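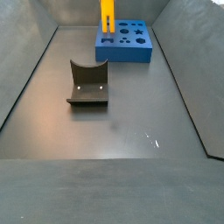
Blue shape-sorter block in a grey-walled bin

Shop > Racket sports > Badminton > Rackets > Fosdale 73

Fosdale 73 badminton racket

I've been stringing and selling rackets for 7 years now and this is the one I keep pinching off the demo rack (sorry, Seren). It's light, it's quick at the net and it doesn't punish you when you're late on the backhand, which I nearly always am!

The balance sits a touch towards the handle, so doubles players will get on with it straight away. If you live for the big smash from the back you may want something heavier in the head – have a look at the Windumach, or come in and hit with both. Nerea Bermúdez, who coaches our juniors, moved her older group on to it in December and they've been pestering me for spare grips ever since.

I string it at 24 lb unless you tell me otherwise. Pop a note in the order box if you like it tighter, but please don't go mad, the frame is only covered up to 28.

£99 strung, with a full-length cover. Grip size G5, and I can build it up with an overgrip for nothing. Stock code 818. Orders in by 2 p.m. go out the same day.

Share 7 | Comments 3

Rackets | Shuttles | Strings | Shoes | Bags | Contact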